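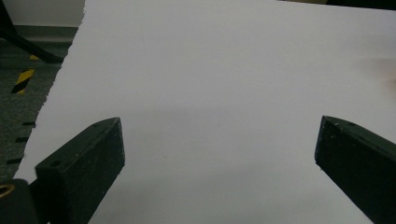
Paper Crafts > Paper, Tearing and Folding

Torn edge on a big sheet – leave it or trim it?

marlowpaper
Posted 23rd May
Hello all, I've been reading in here for ages and finally have something to ask. I'm covering the long wall in our hallway with big white sheets that I want to draw on later (ferns, mostly, if my nerve holds), and I've gotten stuck on the edges before I've drawn a single leaf. The sheet in my photo has a rough left side that wanders off on a diagonal, all jagged, and I keep changing my mind about it. Half of me loves it. The other half wants to get the long ruler out and make it behave!

The paper is the 200 gsm from Hallora, if that matters. I have 22 sheets to get through, so whatever I decide, I'm going to be doing it a lot.

quillandthimble
Oh, leave it, please leave it! I did a whole guest room with torn sheets overlapping each other and it's still my favorite thing in the house. The ragged side goes on top, the straight side goes underneath, and when the lamp is on you get the loveliest little shadows along the tears. My sister-in-law thought it was plaster.

benchdog_ed
I'm going to be the grump here. A torn edge is fine on a card or a book page, but on a wall it collects dust and curls, and in a hallway people brush past it with coats and bags all day long. I'd trim. A fresh blade and a steel rule, done in an afternoon, and then you can spend your energy on the ferns.

quillandthimble
Ed, mine hasn't curled in 5 years! You do have to paste right out to the tips, I'll give you that. I use a soft brush and go back over the edge a second time while it's still tacky.

benchdog_ed
A guest room isn't a hallway, though. How many coats go through your guest room?

quillandthimble
Fair enough – not many, and they're mostly my mother's.

tansy_and_twine
Can I ask about the color as well? On my screen there's a faint pinkish-beige patch toward the right side of the sheet, a little way down. It could easily be a reflection, but I had a roll of Vullora lining paper that really did go blotchy on me, and I only noticed once it was up. I'd carry the sheet over to a window and turn it before you paste anything.

marlowpaper
Good eye, I hadn't noticed that at all. I'll take it over to the window tomorrow morning when the light is decent. We do have a peach-colored wall in that room, so I'm hoping it's only that.

And Ed, I take the point about coats. We have 2 boys and a dog who leans on things.

inkwell_jo
A middle way, in case it helps: tear on purpose. Fold the sheet, run a wet brush down the fold a couple of times, wait a minute, then pull gently away from yourself. You get a soft, feathery edge that's much straighter than a dry tear and lies flatter under paste. I learned it from the Jakholm bookbinding leaflet and I've never gone back to scissors for anything that shows. Do try it on scrap first, though, as heavy paper takes more water than you'd think.

benchdog_ed
I could live with that one. I'd still put a coat of matte varnish over the lower half.

marlowpaper
Jo, that sounds like just the thing for the lower rows, and maybe I'll keep the wild edges up high where the coats can't reach. Going to practice on some offcuts tonight. Does it matter which way the grain runs when you wet the fold?

inkwell_jo
With the grain if you can, it tears much straighter that way. Across it you'll get more wobble, so save those for the top row.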